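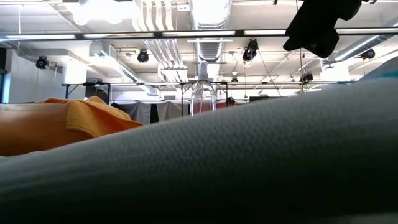
Menlow Allotment Association
Minutes of the ordinary meeting, July 2023

Present: Lerato Swanepoel (Chair), Rezaul Navaratnam, Hashini Roy, Ashraful Hettiarachchi
Apologies: Menaka Amarasinghe

1. Minutes of the June meeting
Agreed and signed.

2. Accounts
Mr Navaratnam reported a balance of £3,907. The water bill of £1,514 has been received and will be paid from it. Payment approved.

3. Kodikara Lane gate
The lock remains stiff. Ms Roy has obtained two quotations -- both exclude fitting. Deferred until a full price is known.

4. Waiting list
Eight names are held. Plot 2 is to be offered to the first.

5. Any other business
Mr Hettiarachchi asked that hoses be coiled after use. Noted.

Action: HR to request revised quotations; RN to pay the water bill.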